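How to Refinish a Light Wood Tabletop with Hardwax Oil

Written for members using the Plavham workshop. It works just as well in a garage at home if you can keep the dust down and a window open.

What you need

Sandpaper in 120, 150 and 180 grit
A random orbit sander and a hand block
Vacuum with a brush head
Clean white cotton rags, no lint
Hardwax oil, clear or natural
A white nylon pad
A metal can with a lid and some water in it

Before you start

Find out whether the top is solid wood or veneer. Look at the end of the board. If the grain on top carries on down over the end, it is solid. If you see a thin layer over something else, it is veneer, and you should skip the 120 grit and sand by hand only.

Wipe the top with a damp rag and a drop of dish soap, then with plain water. Let it dry overnight. Old furniture polish with silicone in it will make the oil bead up. If you think the table has been polished, wipe it down with mineral spirits as well and change the rag often.

Sanding

Start with 120 on the sander and keep it flat. Tipping it onto one edge to chase a stain leaves a dip that shows up later. Go over the whole top at the same slow speed, then vacuum. Repeat with 150, then 180. Do the last pass by hand with the block, in the direction of the grain.

Stop at 180. A finer grit closes the surface and the oil will not soak in as well.

To check your work, turn off the ceiling lights and hold a lamp low at one end. Swirl marks will show as small curls. Mark them with a pencil and sand the pencil off. 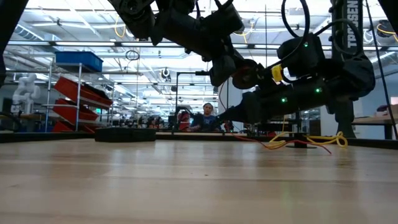 Light wood tabletop under a black robot arm

First coat

Stir the oil, don't shake it. Pour a small puddle in the middle of the top and spread it with the nylon pad, working with the grain. It should look like a thin film. Most people put on twice what they need. Leave it for 4 minutes, then wipe off everything that will come off with a dry rag. Go over it again with a second rag. Any oil left sitting on the surface stays sticky and picks up dust.

Do the edges last and check underneath for drips.

Second coat

Wait overnight, or longer if the room is cold. The top may feel a little rough. Rub it lightly with the dry side of the pad and vacuum again. The second coat takes much less oil than the first. Wipe it the same way.

Rags

Oily rags can heat up and catch fire by themselves. Put every used rag in the metal can with water, close the lid, and take it outside when you leave. Do not put them in the trash bin by the door.

Drying and care

Light use is fine after two days. Keep water and hot cups off it for a week, and don't lay a cloth over it in that time.

For cleaning, use a damp cloth and mild soap. Glass cleaner and bleach will dull the finish. When one area starts to look dry, put a few drops of oil on a rag, rub it in, and wipe it off. You don't have to redo the whole top.

Questions about finishes go to Leonora Tagle. To reserve the sanding room, ask Edgardo Manalastas. Bookings are for 90 minutes, and the dust bag has to be emptied before the next person comes in.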